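Leptospirosis in the Arkach Valley

Leptospirosis is a bacterial infection that occurs seasonally in the Arkach Valley, mainly among rice growers and residents of low-lying settlements. It spreads through water or soil contaminated with the urine of infected animals, chiefly rats and cattle. Case numbers usually begin to rise in March, when the fields are flooded for planting.
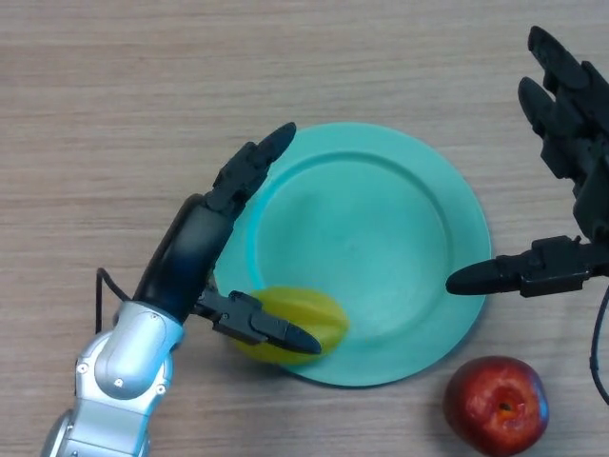 The largest recorded outbreak produced 227 confirmed cases, of which 73 required hospital admission and 3 were fatal. The district of Sopacua was the most affected. Early symptoms – fever, headache and severe calf pain – resemble those of dengue, and many patients were first treated for that disease. Blood samples had to be sent to the laboratory at Neltitz, which delayed confirmation.

Control measures included rat trapping, drainage work and the distribution of 900 pairs of rubber boots. Preventive doxycycline was offered to field workers during the planting season.

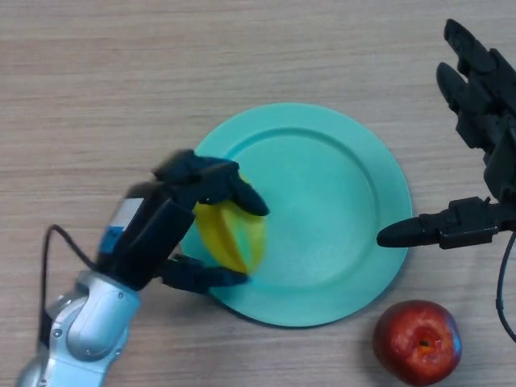 Nandini Subramaniam has argued that the boots had little effect, as most growers found them too heavy for deep mud and stopped wearing them within weeks. She favors keeping cattle away from the irrigation channels. The district has since fenced two channels upstream of Sopacua.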